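Xolalpa Toy Library: progress report to the Gradach Fund
Prepared by Anjana Mollah, games and lending

The second installment, $2,409, arrived in January and has mostly been turned into French. The lending shelf now holds 89 games, and every one has been opened and put back in a box with its own lid. Parisa Babaei did the lids. She would like the fund to know that puzzles should be taxed.

Our main purchase for the Friday French table was a pair of animal guessing games. One player picks a secret animal, the other asks questions in French and flips down whatever has been ruled out. You asked in your last letter whether children "engage with the vocabulary." They engage with the flaps. The vocabulary comes along for the ride.
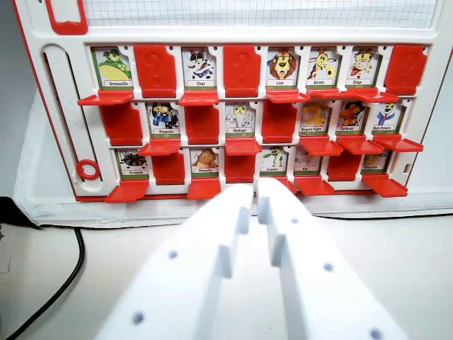
The animal board, with the frog, cat and lion still standing in the top row.

Attendance has settled at roughly 5 children a session, below the number in our application, which was written by an optimist (me). Those who come do stay to the end. Habibur Navaratnam runs the table and has written a sheet of starter questions, including "Does it have feathers?" and "Does it live in the water?" The second was meant to be easy. It led to a long dispute over whether the crocodile lives in the water or merely visits, and we have left the matter open.

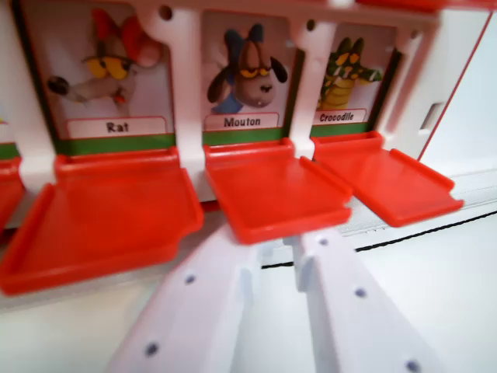

Photo: Xolalpa Toy Library / French table

Names have been less of a problem than expected. "Rat" and "crocodile" are gifts to an English speaker. "Mouton" took longer, and one family now uses it as a term of affection.

Not yet done: the parents' evening, moved twice, and the Spanish shelf, where our order with Parimon is still described as "processing." Zuweira Tetteh calls them every week and has become quite fond of the hold music.

Before the next report we plan to print the question sheets on card stock and buy a second table. The unspent balance is set aside for both. Receipts are attached, apart from the one for tape, which Samah Erraji is still looking for.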